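## 4.2 Showing a pick-and-place task with the hand-held grippers

Use this procedure to record demonstrations for the Hivell controller. You need both hand-held grippers, a charged recorder and a bowl with one soft object.

1. Set the bowl on the floor where both grippers can reach it.
2. Wipe the square markers on the finger plates. Do not use solvent.
3. Switch on both grippers and wait for the steady light on the recorder.
4. Squeeze each trigger fully, then let go. This sets the open and closed limits.
5. Press **Start** and hold still for two seconds.
6. Bring one gripper over the bowl with the fingers slightly open. Lower it straight down until the soft pads are on either side of the object.
7. Close the fingers slowly, lift, and move the object to the target spot – do not drag it over the rim.
8. Open the fingers, back away and press **Stop**.

**Note:** Keep both markers on each gripper uncovered while recording. If a sleeve or cable covers one, the recorder may lose the finger width and reject the take.

**Caution:** Do not pull on the pads to straighten them. A torn pad must be replaced before the next take.

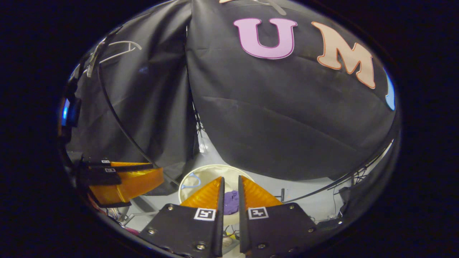

*Sternitz, 06/11/2024*

With a crumpled soft object like the purple one in the bowl, leave a narrow gap between the pads on the way down. Record at least nine good takes before changing the object.

If a take is rejected with code 629, repeat steps 4 and 5 and record again. If the code comes back, send the log to Wayne Rowbotham – do not delete the take.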